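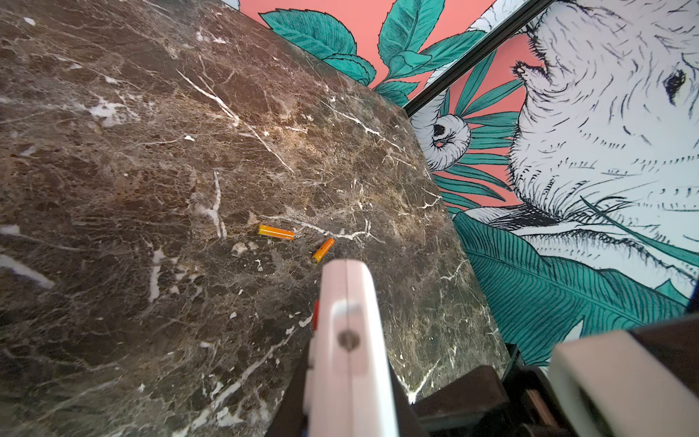
Según Lina Saliba, la pregunta que más se repite en la consulta no es si la infiltración epidural duele, sino cuánto tiempo hay que esperar antes de repetirla. El nuevo protocolo de la unidad de dolor del hospital de Noltton, en vigor desde el 7 de diciembre de 2024, fija por primera vez un intervalo por escrito y limita a 3 el número de infiltraciones lumbares por paciente y año.

El documento, de 17 páginas, se aplica a adultos con dolor radicular lumbar de más de seis semanas de evolución que no han respondido a analgesia oral y fisioterapia. Quedan fuera las cervicalgias, el dolor facetario puro y los pacientes ya operados de columna, que siguen un circuito propio.

### Criterios de indicación

La indicación exige concordancia entre la clínica y la imagen. Se requiere una resonancia magnética con menos de un año de antigüedad en la que se identifique hernia discal o estenosis foraminal en el nivel correspondiente al dermatoma afectado. El dolor lumbar axial sin irradiación deja de considerarse indicación suficiente.

Antes del procedimiento se revisan la medicación anticoagulante y antiagregante, la glucemia en pacientes diabéticos y los antecedentes de alergia al contraste yodado. Para los anticoagulantes orales la suspensión se decide caso por caso con el servicio de hematología; el paciente no debe interrumpirlos por iniciativa propia. Una infección activa, local o sistémica, obliga a aplazar la técnica.

### Técnica

El abordaje transforaminal pasa a ser la primera opción cuando el síntoma es unilateral y se limita a una raíz. En la estenosis central y en los cuadros bilaterales se mantiene la vía interlaminar. Ambas se realizan con fluoroscopia y comprobación con contraste antes de inyectar el fármaco. En la vía transforaminal lumbar se emplea exclusivamente dexametasona, un corticoide no particulado – la decisión responde al riesgo, infrecuente pero grave, de embolización arterial asociado a las suspensiones con partículas.

La sedación deja de ser rutinaria. Anas Nassar, coordinador del protocolo, explica que la comunicación con el paciente durante la colocación de la aguja permite detectar una parestesia intensa y corregir la trayectoria. Se reserva una sedación ligera para los casos de ansiedad marcada, con ayuno previo y acompañante al alta.
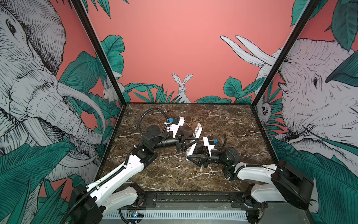 Tras la infiltración, el paciente permanece en observación hasta que se comprueban la fuerza en las extremidades inferiores, la marcha y la tensión arterial. No se permite conducir durante el resto del día. Puede aparecer un aumento transitorio del dolor en las primeras 48 horas, así como enrojecimiento facial, insomnio o elevación de la glucemia. La fiebre, la cefalea que empeora al incorporarse, la pérdida de fuerza o la alteración del control de esfínteres requieren valoración urgente.

### Seguimiento e intervalos

La respuesta se evalúa a las dos y a las seis semanas con una escala numérica de dolor y un cuestionario de discapacidad. Se considera positiva una reducción igual o superior al 50 % respecto al valor basal. Solo en ese caso, y si el dolor reaparece, puede programarse una segunda infiltración. Si la primera no produce alivio, se revisan el diagnóstico y el nivel tratado antes de plantear otro intento.

El intervalo mínimo entre dos procedimientos se establece en cuatro semanas. Cuando se alcanza el máximo anual sin mejoría funcional, el caso pasa a sesión conjunta con cirugía de columna y rehabilitación.

### Datos de partida

Para la redacción se revisaron 1239 procedimientos registrados en Noltton y en el centro asociado de Brotovville. Yara Bitar, responsable del registro, señala que la principal carencia era la falta de una medida funcional homogénea: había valores de dolor en la mayoría de las historias, pero los cuestionarios de discapacidad variaban entre ambos centros y no podían compararse. El nuevo formulario es común y se cumplimenta antes de la punción.

Brotovville adoptará el protocolo en enero, una vez concluida la formación del personal de enfermería. La primera auditoría se hará cuando se completen 100 casos con seguimiento de seis semanas y recogerá complicaciones, dosis acumulada de corticoide y tiempo de fluoroscopia.

Los pacientes con una infiltración ya programada conservan su cita. Quienes tengan pendiente una segunda o tercera serán llamados por la unidad para la valoración previa, que puede hacerse por teléfono si no ha habido cambios neurológicos. La hoja de consentimiento actualizada se entrega en esa misma valoración y sustituye a la versión anterior.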